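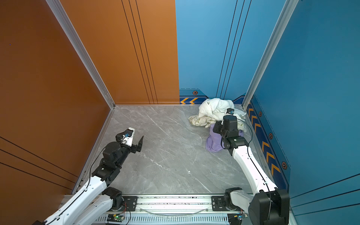

一个人学一门用不上的语言,学到什么程度可以停?

学到你能用它跟人吵一架,而且吵输了还知道自己输在哪一句,就可以停了。

这个标准是我自己定的,定得很低,至今没有达到。我学的是芬兰语,学了四年,词汇本上最后一个编号是2697。我跟芬兰语唯一的一次正面冲突发生在一家面包店,我想说“您找错钱了”,说出来的大概是“钱迷路了”。店员很同情地看着我,往窗外望了一眼。

事情要从六月说起。那年六月我刚搬完家,新家楼下在修路,每天早上七点准时开工,睡不成懒觉,人就容易生出上进心。我先后考虑过跑步、练字和做酸面包。跑步要出门,练字要有字帖,酸面包要养一罐会冒泡的东西,我连绿萝都养死过两盆。学语言听起来最省事,躺着就行。至于为什么是芬兰语,因为书店打折区只剩下一本芬兰语入门,另外一本是拉丁语,封面上那个人的表情让我觉得他不太欢迎我。

后来我把这件事讲给老师听,老师叫图利基·库西斯托(Tuulikki Kuusisto),她听完沉默了一会儿,说她教了这么多年,听过为爱情学的,为移民学的,为重金属乐队学的,为打折学的是头一个。她说话向来不带表情,我到第二年才弄明白她那天是在笑。

入门书的第一课是问候,第二课是数字,第三课突然开始讲元音和谐。元音和谐是个很好听的名字,意思是有几个元音跟另外几个元音不能坐一桌,词尾得看着前面是谁来安排座位。我当时想,这有什么难的,我奶奶家过年排座位比这复杂。到了第五课,它告诉我名词有十五个格。十五个。我翻到书后的附录,确认不是印错了,然后去洗了一次碗。

学语言的人都有洗碗时刻。我认识一位捷克太太,雅尔米拉·马托乌舍克,退休后学中文,她的洗碗时刻是“了”。她给我写过一封很长的信,列了她搜集的“了”字句,每句后面打一个问号,最后问我:“你们自己知道吗?”我回信说知道,然后花了一整个晚上给她解释,解释到凌晨一点,我也不知道了。从那以后我看见“吃了吗”都要愣一下。她倒是很高兴,说原来母语者也会掉进去。

我跟她算是互助,她不会芬兰语,我不会捷克语,我们之间通行一种由两个人的坏英语和她的新中文组成的东西。她管我叫“先生老师”,我纠正过两次,第三次觉得这称呼挺体面,就不纠正了。

说回教材。我这些年买过的教材,摞起来能垫显示器,其中三本现在确实在垫显示器。所有教材里都住着一家人,这家人没有任何烦恼,父亲是工程师,母亲是医生,儿子喜欢足球,女儿喜欢音乐,狗喜欢一切。他们整天互相介绍彼此,好像今天早上刚刚组成家庭。我学到第十二课的时候对这家人产生了真实的恨意。我希望父亲丢一次工作,哪怕丢一把钥匙也行。结果第十三课他真的丢了钥匙,课文叫《钥匙在哪里》,用来教内格、外格和方位,全家人从桌子上面找到桌子下面,从柜子里面找到柜子旁边,最后钥匙在他口袋里。我竟然松了一口气。

软件我也试过。有个叫Walten的背单词软件,每天到点给我发提醒,头一个星期措辞温和,说“今天也要加油”;第二个星期变成“已经有人超过你了”;到我断了一阵子以后,它只发一个字:“喂”。我为这个“喂”又坚持了两个月。我的最高连续纪录是107天,断在一次坐夜车上,隧道太多,没有信号。零点过后它通知我说纪录清零,并且贴心地表示可以付费恢复。我坐在下铺,认真地想了一站地,最后没付。倒也谈不上骨气,那时候卡里确实紧。

清零以后人反而轻松了。之前那一百多天,我有一多半是在应付它:临睡前躺在床上把“苹果”“面包”“这是一个苹果”点一遍,听一声“叮”,算是今天学过了。我在那段时间里对苹果的掌握达到了顶峰,对别的没有什么进展。

真正有进展是跟着库西斯托老师上小班课以后。小班四个人,除了我,有一位诺伯特·科拉日(Norbert Kolář),做暖气片生意的,常年跟芬兰人打交道,嫌翻译太贵;有一位在读的研究生,论文要引芬兰语材料,发音最好,从来不笑;还有一位大姐,上了六节课,跟我们合了影,再也没有出现过,我到现在还会想起她,不知道她是学会了还是想通了。

科拉日的学习方法我很佩服。他不管格,也不管元音坐哪一桌,所有名词一律用原形,往客户面前一扔,靠手势补足其余部分。库西斯托老师拿红笔改他的作业,改完的纸看上去像出了事故。可是他敢打电话。电话里没有手势,他就提高音量。有一次课间他当着我们的面打给一个坦佩雷的客户,喊了五分钟,挂掉以后说成了,对方要七十组。我说不对吧,你刚才说的那个数我听着不像七十。他想了想,又打回去喊了两分钟,确认是70,没错。我学了四年数字,就是那天彻底服气的。

后来他请全班去吃饭,饭馆叫Minach,菜单上没有一个字是芬兰语,我们就拿菜名练造句。“我在汤里”“我从汤里出来”“我变成了汤”。芬兰语真的有一个格是专门管“变成”的,还有一个专门管“没有”,没有钱,没有帽子,没有希望,词尾一加就行,省掉一个词。研究生说这个格在口语里其实不常用。我说那太可惜了,我平时用得上。

很多人问我学这个有什么用。问得最勤的是我舅舅,他每年春节问一次,今年换了问法,问“那个还在学吗”,语气像在打听一个慢性病。我以前会搬一套道理出来,什么开阔视野,什么换一种方式看世界,还有预防老年痴呆,这一条对长辈最管用。可是说多了自己也不大信。我的视野没有开阔到哪里去,主要是近视又深了五十度。

硬要说用处,有几样很小的。我现在能看懂一种饼干包装上的配料表。我看冰球比赛的时候能分辨出解说员是在骂人还是在念名字,这两件事在芬兰语里听起来非常接近。还有一次在火车站,一对老夫妇对着时刻表发愁,我听出他们讲的是芬兰语,心跳都快了,在旁边打了三分钟腹稿,把动词变位核对了两遍,走过去开口。老先生听完,用很好的英语谢谢我,说他们听不懂中文。

我把这事讲给库西斯托老师,她说不要紧,老先生也许耳朵不好。过了一会儿又说,你把那句话再讲一遍给我听听。我讲了。她说,嗯,耳朵应该没问题。

去年我还考了一次试。考前买了一套Dallham的模拟题,印得很漂亮,听力部分里配音的男人不管念什么都像在念讣告。天气预报,讣告。超市促销,讣告。一个小男孩请同学来过生日,也是讣告。我连着听了两个星期,做梦都在给人默哀。正式考试那天听力换了一个非常活泼的女声,语速快了一截,我坐在那里,怀念起那位先生来。

成绩是58分,及格线是六十。我盯着那个数看了很久,写作扣得最多,题目是“给邻居写一张便条,请他小声一点”。我写得很客气,客气到考官的评语是“意图不明”。我后来对着楼下修路的动静想了想,我用中文也不会写这种便条。四年了,那条路还在修。

阿尔日别塔·库比切克(她是雅尔米拉的外甥女,在大学里教第二语言习得,正经研究这个的)听说了我的分数,发来一段很长的安慰,里面有三个我要查的术语。大意是成年人学语言会有一个平台期,长短因人而异,期间会觉得自己毫无长进。我问她最长的有多长。她说有的人就住那儿了。我觉得这话不像安慰,不过住那儿也行,平台嘛,视野好。

我现在的日程松散得很。早上泡茶的时候听一段芬兰的广播,听懂多少算多少,主要听个响。晚上如果不困,读两页一本侦探小说,读了大半年,死者还没有凉,侦探刚刚脱下外套。因为读得太慢,我对每个配角都生出了感情,那个只出现半页的邮差,我陪他走了一个星期。中文小说我一晚上能翻完一本,翻完第二天连凶手叫什么都忘了。

词汇本也还在记。记单词这件事我试过很多门派,卡片、联想、贴便利贴,有一阵子家里的每样东西上都贴着名字,朋友来做客,站在冰箱前面问我是不是身体出了什么状况。现在用最笨的办法,抄。一个词抄在本子上,编个号,旁边写一句跟自己有关的话。编号1是“你好”,旁边写着“跟谁?”。2697是一个很长的词,意思是雪在白天化了一点、夜里又冻上以后、表面结起来的那层硬壳,能站住人。我住的城市一年下不了两场雪,这个词我这辈子大概没有机会当面用。旁边那句话我还没想好写什么,先空着。

上个月雅尔米拉来信,说她终于用中文跟人吵了一架,对方是网店客服,为了一只壶盖。她把整段聊天截下来发给我,让我批改。她最后一句说的是:“我很生气了,但是谢谢你了,再见了。”三个“了”。我看了两遍,回信说最后一个可以不要。

她问为什么。

我还没有回。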